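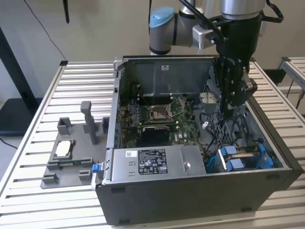

아라리, 박사논문 집필 펠로십 '마르샬 펠로십' 신설… 인문학 전공 박사과정생 대상

최종 수정: 5월

인문학 연구 지원 단체 아라리(Arari)는 턴오드스테드(Tunodstead) 인문연구원과 공동으로 박사논문 집필 단계의 연구자를 지원하는 마르샬(Marchal) 펠로십을 신설하고 첫 참가자를 모집한다고 밝혔다. 선발된 연구자는 6개월 동안 턴오드스테드에 머물며 논문 집필에 전념하게 된다. 체류 기간에는 매월 1,500유로의 생활비가 지급되며, 이와 별도로 1,000유로의 이주 지원금이 출국 전에 한 차례 지급된다.

첫 회 선발 인원은 2명이다. 국내 대학원에 재학 중이거나 수료 상태인 박사과정생이면 국적에 관계없이 지원할 수 있다. 모집 분야는 문학, 역사학, 철학, 종교학, 미술사, 음악학, 언어학, 번역학이며 인접 분야의 연구자도 논문의 주된 방법이 문헌 연구인 경우 지원이 가능하다.

아라리는 그동안 석사과정생의 학술대회 참가비와 자료 조사 여비를 지원해 왔다. 박사과정생을 대상으로 한 장기 체류 지원은 이번이 처음이다. 아라리 측은 기존 여비 지원을 받은 연구자들에게서 "자료는 모았으나 쓸 시간이 부족하다"는 의견이 반복해서 접수되었고, 지난해 가을부터 집필 기간만을 지원하는 별도의 제도를 준비해 왔다고 설명했다.

펠로십의 명칭은 운영 재원을 출연한 마르샬 기금에서 가져왔다. 기금은 연구 주제의 선정이나 심사에 관여하지 않으며, 결과물에 대한 권리도 갖지 않는다. 논문의 저작권은 모두 저자에게 있다.

지원 자격

지원자는 원서 접수 마감일을 기준으로 박사과정의 수업 요건을 모두 마친 상태여야 한다. 종합시험 또는 이에 준하는 자격시험에 합격했음을 증명할 수 있어야 하며, 논문 계획서가 소속 학과의 승인을 받은 상태여야 한다. 학교에 따라 계획서 승인 절차가 없는 경우에는 지도교수의 확인서로 대신할 수 있다.

나이 제한은 없다. 휴학 중인 연구자도 지원할 수 있으나 체류 기간이 소속 대학의 최대 휴학 기간을 넘기지 않는지 본인이 먼저 확인해야 한다. 다른 장학금을 받고 있는 경우에는 해당 기관의 중복 수혜 규정을 따른다. 아라리는 중복 수혜를 금지하지 않지만, 다른 기관에서 이를 금지하는 경우 지원자가 둘 중 하나를 선택해야 한다.

이미 논문 심사 일정이 확정되어 체류 시작 전에 학위를 받게 되는 사람은 대상에서 제외된다. 학위 취득 후 연구자를 위한 과정은 현재 운영하지 않으며, 관련 문의가 많아 이번 공고문의 첫머리에도 같은 내용을 적어 두었다.

외국어 능력은 별도의 시험 성적으로 평가하지 않는다. 턴오드스테드의 공용어는 영어이며, 독회와 면담도 영어로 진행된다. 다만 논문 자체는 어떤 언어로 써도 된다. 한국어로 논문을 쓰는 연구자의 경우 독회에서 발표할 부분만 영어 요약문으로 준비하면 된다. 영어 요약문의 교정은 연구원에서 지원한다.

체류 및 연구 환경

참가자에게는 턴오드스테드 본관의 개인 연구실이 제공된다. 연구실은 주말에도 사용할 수 있으며 일요일에는 정문 대신 정원 쪽 출입문을 이용한다. 도서관의 개가식 서고는 평일 오전 8시에 문을 열고, 참가자는 대출한 책을 체류 기간이 끝날 때까지 연구실에 둘 수 있다. 다른 이용자가 예약한 책은 사서의 요청이 있으면 반납해야 한다.
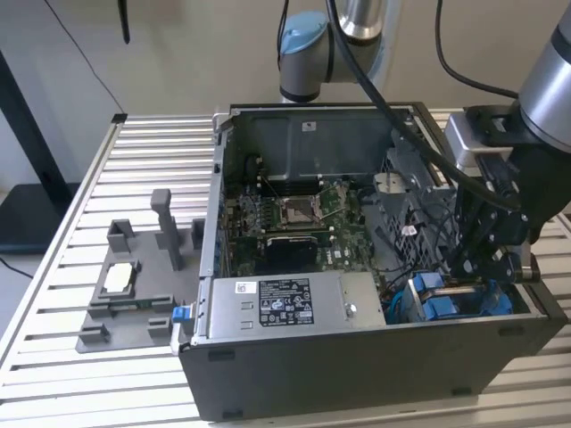
덮개를 연 데스크톱 컴퓨터 본체.

숙소는 연구원에서 걸어서 다닐 수 있는 거리에 있다. 방마다 욕실이 딸려 있고 주방은 다른 체류 연구자들과 함께 쓴다. 숙소 비용은 펠로십에서 부담하며 생활비에서 공제하지 않는다. 배우자나 자녀를 동반하는 경우에는 연구원 숙소를 이용할 수 없고, 인근의 가족용 숙소를 직접 구해야 한다. 이 경우 연구원은 임대차 계약에 필요한 재직 확인 서류를 발급해 준다.

점심은 평일에 한해 본관 식당에서 제공된다. 식당 이용은 의무가 아니다. 채식이나 종교상의 식단이 필요한 사람은 입소 신청서에 적으면 된다.

참가자는 체류 기간 중 독회에서 논문의 한 장을 발표한다. 발표 시기는 본인이 정하며, 완성된 원고가 아니어도 된다. 이 밖에 강의나 행정 업무의 의무는 없다. 소속 대학의 학과 행사나 지도교수 면담을 위해 잠시 귀국하는 것은 가능하지만 미리 일정을 알려야 하고, 항공료는 지원하지 않는다.

네스마 벤키란(Nesma Benkirane) 턴오드스테드 연구 프로그램 책임자는 "박사과정의 마지막 시기에는 조교 업무와 강의, 생계를 위한 일이 한꺼번에 겹치는 경우가 많다"며 "참가자가 아침에 책상에 앉아 저녁까지 자기 논문만 볼 수 있는 기간을 만드는 것이 이 제도의 목적"이라고 말했다. 이어 "체류가 끝날 때 논문을 완성해야 한다는 조건은 두지 않았다. 어떤 장은 쓰는 데 오래 걸리고, 그 점은 연구원에서도 잘 알고 있다"고 덧붙였다.

자료 열람 협력

체류 기간 중 참가자는 클릴리스(Clillis) 문서고의 소장 자료를 열람할 수 있다. 클릴리스 문서고는 편지, 여행기, 번역 원고, 출판사 업무 문서를 주로 소장하고 있으며 턴오드스테드에서 기차로 오갈 수 있다. 일반 이용자는 열람 전에 소개장을 제출해야 하지만 마르샬 펠로십 참가자는 연구원 출입증만으로 열람실을 이용할 수 있다.

문서고의 자료는 대출이 되지 않는다. 촬영은 자료의 상태에 따라 허용 여부가 달라지며, 촬영이 허용되지 않는 자료는 연필로 필사해야 한다. 논문에 도판으로 실을 자료가 있는 경우에는 게재 허가를 따로 신청해야 하고, 학위논문에 한해 게재료가 면제된다. 이후 단행본으로 출간할 때에는 면제가 적용되지 않으므로 계약 전에 문서고와 다시 협의해야 한다.

아라리는 문서고의 한국어권 관련 자료 목록을 정리해 지원자에게 공개할 예정이다. 현재 목록은 표제와 작성 시기만 기재되어 있고 내용 요약은 빠져 있다. 지원서의 연구계획에 문서고 자료를 반드시 포함할 필요는 없으며, 자료 활용 여부는 심사에서 가점이나 감점의 근거가 되지 않는다.
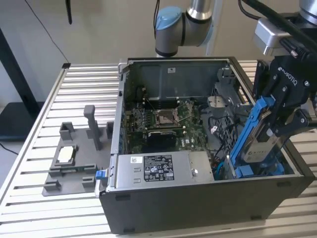 데스크톱 본체 내부의 녹색 Dell 메인보드.

제출 서류

지원자는 지원서, 연구계획서, 논문 원고의 일부, 수료 또는 자격시험 합격 증명서, 추천서를 제출해야 한다. 모든 서류는 아라리 누리집의 접수 화면에서 올리며 우편과 전자우편으로는 받지 않는다.

연구계획서에는 논문 전체의 구성과 현재까지의 진행 상황, 체류 기간에 쓰려는 부분을 적는다. 정해진 양식은 없다. 참고문헌은 분량에 포함하지 않는다. 전공이 다른 심사위원도 계획서를 읽게 되므로 분야에서만 통하는 약어는 처음 나올 때 풀어 써야 한다.

논문 원고는 이미 쓴 장 가운데 하나를 골라 제출한다. 서론보다는 본론의 한 부분을 권한다. 학술지에 게재된 논문을 바탕으로 한 장도 제출할 수 있으나 공저 논문인 경우에는 본인이 집필한 부분을 표시해야 한다. 원고는 한국어나 영어로 제출할 수 있고, 그 밖의 언어로 쓴 경우에는 한국어 또는 영어 요약을 붙인다.

추천서는 지도교수가 직접 접수 화면에 올린다. 지원자가 지원서를 저장하면 추천인에게 안내 메일이 발송된다. 지도교수가 퇴임했거나 학교를 옮긴 경우에는 논문 심사위원으로 예정된 교원이 추천서를 쓸 수 있다. 추천서가 마감 시각까지 도착하지 않으면 지원서도 접수되지 않은 것으로 처리되므로, 지원자는 접수 화면에서 도착 여부를 직접 확인해야 한다.

심사 절차

심사는 서류 심사와 온라인 면담으로 나누어 진행된다. 서류 심사에서는 연구계획서와 원고를 중심으로 평가하며, 소속 대학과 지도교수의 이름은 가린 상태로 심사위원에게 전달된다. 추천서는 면담 대상자를 정한 다음에 검토한다.

면담은 영어와 한국어 중 지원자가 편한 언어로 진행한다. 영어 면담을 선택했다고 해서 유리한 평가를 받는 것은 아니다. 면담에서는 제출한 원고의 내용과 체류 기간의 집필 일정을 주로 묻는다. 별도의 발표 자료는 준비하지 않아도 된다.

결과는 합격 여부와 관계없이 모든 지원자에게 전자우편으로 통보된다. 면담까지 참여한 지원자에게는 원고에 대한 심사위원의 짧은 의견서가 함께 전달된다. 예비 합격자는 합격자가 참가를 포기한 경우에 한해 개별적으로 연락을 받는다.

벤키란 책임자는 심사 기준과 관련해 "완성도가 높은 계획서와 지금 당장 시간이 필요한 계획서는 서로 다를 수 있다"며 "원고를 읽고, 이 사람이 책상에 앉으면 다음에 무엇을 쓸지 알고 있는지를 본다"고 설명했다.

비자와 행정 지원

합격자는 체류 자격에 필요한 서류를 연구원에서 발급받는다. 초청장과 숙소 확인서, 생활비 지급 확인서가 여기에 포함된다. 비자 신청은 본인이 직접 해야 하며 신청 수수료는 이주 지원금에서 충당한다. 심사 기간이 길어질 수 있으므로 아라리는 합격 통보를 받은 즉시 면담 예약을 하도록 권하고 있다.

비자 발급이 늦어져 예정된 날짜에 입국하지 못하는 경우 체류 시작일을 한 차례 미룰 수 있다. 체류 기간은 줄어들지 않는다. 건강보험은 입국 전에 가입해야 하고, 연구원이 안내하는 보험 외에 본인이 선택한 상품도 보장 조건을 충족하면 인정된다.

생활비는 매월 초 현지 계좌로 입금된다. 첫 달에 한해 계좌 개설이 끝나지 않은 참가자는 국내 계좌로 받을 수 있다. 세금 신고가 필요한지는 참가자의 거주 자격에 따라 다르며, 연구원 행정실에서 개별적으로 안내한다.

체류를 마친 참가자는 간단한 보고서를 제출한다. 보고서에는 체류 중 집필한 부분과 논문 제출 예정 시기를 적는다. 이후 논문이 통과되면 감사의 글이나 각주에 펠로십 지원 사실을 밝히고, 전자 파일 한 부를 아라리에 보내면 된다. 논문의 공개 시기를 늦추기로 한 경우에는 공개 이후에 보내도 무방하다.

접수 및 설명회 안내

지원서 접수 화면은 5월 중에 열린다. 마감 일정과 설명회 일정은 아라리 누리집의 공지란에 게시된다. 설명회는 온라인으로만 진행되고, 녹화본은 지원 기간이 끝날 때까지 공개된다. 설명회 참석 여부는 심사에 반영되지 않는다.

지원 자격에 관한 문의는 누리집의 문의란으로 받는다. 연구계획서의 내용에 대한 사전 검토나 조언은 제공하지 않는다. 시각장애 또는 그 밖의 사유로 접수 화면을 이용하기 어려운 지원자는 문의란에 내용을 남기면 다른 접수 방법을 안내받을 수 있다.

아라리 소개

아라리는 인문학 분야 대학원생의 연구 활동을 지원하는 비영리 단체이다. 학술대회 참가비와 자료 조사 여비 지원 사업, 대학원생 논문 교정 모임을 운영하고 있다.

턴오드스테드 인문연구원 소개

턴오드스테드는 인문학 연구자를 위한 체류형 연구 기관이다. 여러 나라의 연구자가 본관과 부속 도서관을 이용하고 있으며, 정기 독회와 공개 강연을 연다.

보도 관련 문의: 아라리 홍보 담당
프로그램 관련 문의: 턴오드스테드 인문연구원 연구 프로그램 책임자 네스마 벤키란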